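Hatbridge Museum of Woods and Forests
Learning Pages for Ages 8 to 11

What Is Wood Grain?

Wood is one of the oldest materials that people use. It is found in floors, doors, pencils, guitars, spoons and boats. If you look closely at a piece of wood, you will notice lines running across it. Some lines are straight. Others bend, ripple or curl into loops. These lines are called the grain, and they are a record of how the tree grew.

How a tree makes wood

A tree grows in two ways. It grows taller at the tips of its branches, and it grows wider around its trunk. The widening takes place in a very thin layer just under the bark. This layer is called the cambium (say "KAM-bee-um"). Each year the cambium makes new wood on its inner side and new bark on its outer side.

Wood is made of tiny tubes and fibers, far too thin to see one by one. While the tree is alive, many of these tubes carry water from the roots up to the leaves. Most of them run up and down the trunk, like a large bundle of drinking straws held tightly together. The direction in which they run is the direction of the grain.

Rings: one for every year

In places with warm and cold seasons, a tree does not grow at the same speed all year. In spring there is usually plenty of water, and the tree grows quickly. The wood made at this time is often paler. Later in the summer growth slows down, and the wood is darker and more tightly packed. In winter growth stops.

One pale band and one dark band together make one year of growth. When a trunk is sawn straight across, the bands appear as rings. The large slice of oak in our entrance hall has 307 rings, so we know that the tree lived for at least 307 years. Visitors may touch the slice, and are asked to do so gently.

Rings can also tell us about the weather. A wide ring often means a year with good rain. A narrow ring may mean a dry year, or a year when insects ate many of the leaves. Scientists who study tree rings are called dendrochronologists. Some kinds of tree live for more than 2,000 years, and their rings can tell us about summers from very long ago.

From rings to lines

If a tree has rings, why does a tabletop have lines? The answer depends on the direction of the saw. Imagine a rolled-up cake with a layer of jam inside. Cut across the roll, and you see a spiral. Cut along its length, and you see stripes. The cake has not changed, only the direction of the cut.

A log can be cut in several ways. When the saw goes through it in flat slices from one side to the other, many of the boards show tall arches and wavy lines. This is called plain sawing. When the log is first cut into four quarters, and each quarter is then cut toward the center, the lines are much straighter. This is called quarter sawing. It takes more time and leaves more waste – for that reason, quarter-sawn boards usually cost more.

The narrow surface at the end of a board, where the fibers have been cut across, is called end grain. It soaks up water more easily than the other surfaces and often looks a little darker.

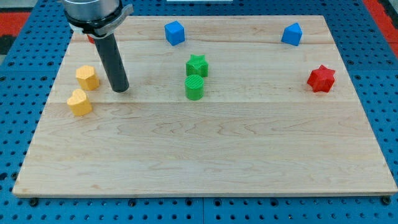 Wide boards are often made by gluing several narrow planks side by side. Wood swells when the air is damp and shrinks when the air is dry, and a single wide plank may bend as it does so. A woodworker chooses the planks with care and turns them so that their grain runs the same way.

Hard and soft

Trees with broad leaves, such as oak, maple and cherry, give us hardwood. Trees with cones and needles, such as pine and spruce, give us softwood. The names can be confusing. Balsa is a hardwood, yet it is so soft that it can be marked with a fingernail.

What is a knot?

A knot is the place where a branch once joined the trunk. As the trunk grew wider, new wood formed around the base of the branch. The grain had to bend to go past it, much as water in a stream flows past a stone.

Try it at home or at school

You will need a sheet of thin paper, a wax crayon and a flat piece of unpainted wood. Ask an adult to check the wood for splinters first. Lay the paper on the wood and hold it still. Rub the side of the crayon lightly over the paper in one direction. The pattern of the grain should begin to appear. Try another piece of wood and compare the two – are the lines close together or far apart?

Words to remember

Cambium: the thin layer under the bark where new wood is made.
End grain: the surface you see when wood is cut across its fibers.
Grain: the direction and pattern of the fibers in wood.
Knot: the place where a branch joined the trunk.

Text by Hanneke Mertens, Learning Department. Page last reviewed 22 March 2021. Teachers may print up to 100 copies of this page for use in class.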